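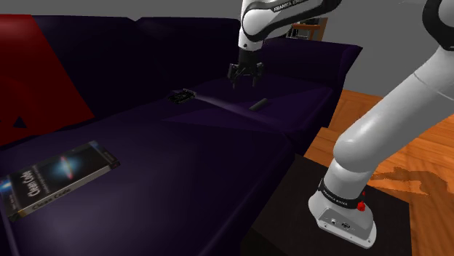 # Session 5: Colour in the living room, and what it is supposed to do to us

*Interiors and Evidence, Trirnthorpe evening programme. Bring your notes from the session on lighting.*

Most of you will have read, somewhere, that red is stimulating, blue is calming and purple is the colour of luxury. You will find this in paint leaflets, in furniture catalogues and, I'm sorry to say, in one of the books on our own reading list. Tonight we look at how much of it stands up. My view, which you are free to argue with, is that very little does, and that the parts which do are duller than the claims.

## 1. Where the claims come from

Colour advice tends to travel without its source. A leaflet says "studies show". If you go looking for the studies, you often end up at another leaflet.

When you do find real work behind a claim, check what people were asked to look at. Often it was a small card or a patch on a screen, seen for a short time by someone sitting in a plain room. Nobody lives with a patch. You live with a sofa for years, under lamps, with your coat thrown over it.

Check also what was measured. "Participants rated the red room as more exciting" tells you what people think they ought to say about red rooms. It does not tell you that their evening was any more exciting.

## 2. Three things that get muddled

When someone says "colour", they may mean:

- **Hue** — red, blue, purple and so on.
- **Lightness** — how near it is to white or black.
- **Strength** — how vivid or greyed it is. Some books call this saturation or chroma.

A great deal of advice is given by hue alone. A pale dusty red and a bright pillar-box red share a name and have very little else in common. If a study compares a vivid red with a pale blue and finds a difference, we can't say the hue did it. Look out for this. It is the commonest fault in the handouts you'll be given by suppliers.

## 3. The accent rule

You will be told to take one large dark piece and "lift" it with a small bright one. A plum sofa and a red cushion, say. It does work in one limited sense: the eye goes to a strong contrast, and a bright patch on a dark ground is a strong contrast. That is all the rule has earned.

What gets added on top is the rest of the sales talk:

1. That the accent makes the room feel bigger. I have yet to see this tested in a way I'd trust.
2. That accents must come in odd numbers. No reason is ever given.
3. That the accent must be "picked up" elsewhere in the room. This is a taste, and a fairly recent one. It also sells a second cushion.

Dark upholstery has plain, practical effects that are worth more of your time. It hides some stains and shows pale hair and lint. It sends less light back into the room, so a corner that was just bright enough for reading may stop being so. A fabric with a slight sheen will look lighter along its edges than the swatch did lying flat on the counter.

## 4. Case for discussion: the Lelier waiting room

The Lelier practice repainted its waiting room in November, from cream to a soft green sold as Cosgrove. Complaints about waiting went down. The decorators put it down to the green.

Before you agree, read the second page of the case sheet. In the same month the practice brought in 8 new chairs, moved the desk away from the door and changed its booking system. There was no comparison room. The other branch, at Jida, kept its cream walls and wasn't asked for its figures.

In pairs, please work on the following for ten minutes:

- List everything that changed besides the paint.
- Decide which change you would bet on, and what would make you drop the bet.
- Sketch a fairer test using the 2 branches. Keep it cheap. They will not paint a room twice to please us.

## 5. What I think we can say

People have favourite colours and are happier choosing for themselves. Lightness affects how well you can see what you're doing. Strong contrast draws attention, and some people with poor sight find that a real help in telling a seat from the floor. Beyond that I get nervous.

## For Monday

Find one colour claim in print — a tin, a tag, a magazine — and trace it back as far as you can. Write down each step, including the dead ends. Half a page is enough. If you reach an actual experiment, note what was shown, for how long, and to whom. Late work goes in the tray by the office, as before.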